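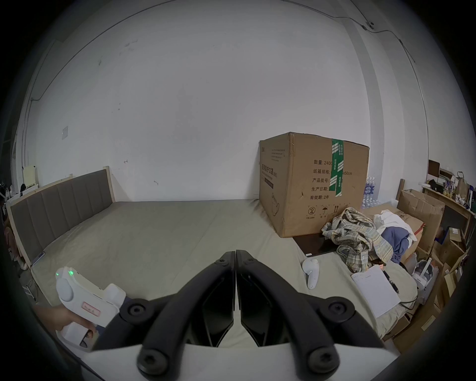

How long does it take to learn to use the hand-held gripper? Most people are picking things up on purpose within 20 minutes, and the manual will tell you less than those minutes do.

Search this site Enter keywords Go

Gallery: the Tremberg hand gripper kit, at work

We had the Tremberg kit on loan through November. It is sold to people who want to teach a robot arm a chore without owning the robot arm yet, a bigger crowd than I would have guessed. You hold the gripper, you do the chore, and the recordings go off to be useful later. Naltano rents the same kit by the week, with a longer contract and a nicer case.

The picture at the top of the page is the bedroom session. Two black curved fingers, a white base plate, and a white controller in the other hand with its green light on. The second controller is on the bed, next to a carton whose label gives a quantity of 2400. Of what, I leave to readers with better Chinese than mine.

The plaid shirt on the bed is beige, green and blue, and a fair test for any gripper. Kayode Bassey rates soft goods as the hardest thing on the Tremberg task list. Érica Bragança rates them second, after anything with a lid.

Pen across paper: thin objects are where the fingers either earn their price or don't. Ours managed the pen on most tries and the single sheet on very few. Tremberg's support desk (Wellington Holanda, patient man) suggested approaching paper from the table edge. A bed has no table edge. We wrote back to say so.

Water bottles, blue labels, in rows. Easy when full. Empties skate away if you come in too fast, and you will come in too fast.

A few notes for buyers

Price as tested was 292 a month, controllers included, charging cables extra for reasons of Tremberg's own. The fingers come off with a hex key. The key comes in a bag the same color as the foam it is packed in, so allow an evening.

Battery life on the controllers was up to 6 hours. The grip is comfortable for 3 of them. Cremilda Pimentel, who has small hands, wrapped hers in bicycle tape and got through a whole afternoon, and Batista now sells a padded sleeve that does the same job for more money.

Would we rent it again? For shirts, yes. For paper, Alcides Figueiredo has asked to be left out of it.

Next gallery: the Filtetton wrist mount, once it clears customs.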